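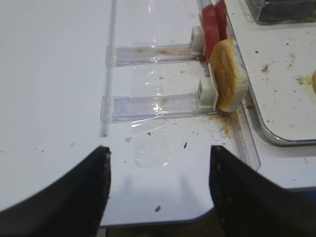
Collecte de démonstrations (robotique)

La collecte de démonstrations est l'étape au cours de laquelle sont enregistrés les exemples servant à entraîner une politique de commande par apprentissage par imitation. Un opérateur conduit le robot, le plus souvent par téléopération, et le système conserve de façon synchronisée les images des caméras, les positions articulaires et l'ouverture de la pince. L'unité de base est l'épisode, qui va d'une configuration initiale à une configuration jugée finale par l'opérateur.

Terminologie

L'usage francophone emploie concurremment « démonstration », « trajectoire experte » et « épisode ». Dans son cours donné à l'école de Bukdale, Edith Cárdenas réserve le premier terme aux exécutions menées à leur terme et le dernier à tout enregistrement, abouti ou interrompu. Cette distinction a été reprise dans le format de fichiers Fornex, où chaque épisode porte une étiquette d'issue.

Aménagement du poste

Les tâches de manipulation alimentaire, comme l'assemblage de sandwichs, sont fréquemment retenues parce qu'elles réunissent des objets souples, minces et de forme variable. Les ingrédients y sont présentés dans des positions voisines d'un épisode à l'autre, sans être identiques. Une disposition courante place un plateau peu profond au centre d'une table claire, avec les aliments tranchés posés sur chant de part et d'autre. Des supports en plastique transparent, couchés sur la table, prolongent les rangées; les légumes à feuilles, tels que la laitue et le chou violet, sont regroupés dans un bac transparent au bout du plateau.

La présentation sur chant facilite la saisie d'une tranche isolée entre deux doigts. Elle exige en revanche une remise en place soigneuse entre les épisodes, car une rangée desserrée modifie l'écart entre les tranches.

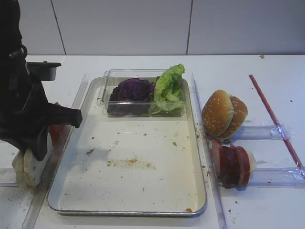
Points de vue

Deux types de caméras sont généralement associés. La caméra fixe, placée au-dessus ou à côté de la table, restitue la position relative du bras, du plateau et des ingrédients. La caméra de poignet suit la pince et montre l'espace compris entre les doigts, au prix d'un champ étroit et de fréquentes occultations. Les travaux de Ľubomír Zeman au laboratoire Šťastný ont comparé des politiques entraînées avec l'une, l'autre ou les deux vues -- la combinaison y donne les meilleurs résultats pour la saisie de tranches fines.

Déroulement d'une session

Le protocole Pliston, souvent cité, divise la session en 4 phases : étalonnage, mise en place, enregistrement et relecture. Il prévoit des séries de 18 épisodes, entre lesquelles l'opérateur vérifie l'étalonnage des caméras. Les miettes et autres résidus peuvent être laissés sur la table pendant une série, afin que la politique apprise ne dépende pas d'un fond parfaitement propre. Les denrées déformées sont remplacées.

Contrôle de la qualité

À la relecture, un épisode est écarté lorsqu'une image manque ou que les flux sont désynchronisés. Les hésitations et les reprises de saisie sont en général conservées -- elles fournissent au système des exemples de correction. Une dispersion insuffisante des positions initiales reste le défaut le plus souvent relevé dans les jeux de petite taille.
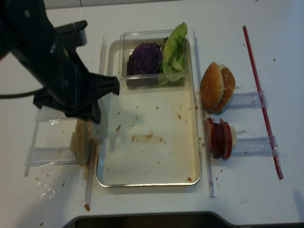
Pourquoi conserver les épisodes qui se terminent par un échec ?

Les épisodes non aboutis servent à entraîner des modules de détection d'erreur et à évaluer la difficulté d'une tâche. Ils sont étiquetés séparément et n'entrent pas, sauf choix explicite, dans l'apprentissage par imitation directe.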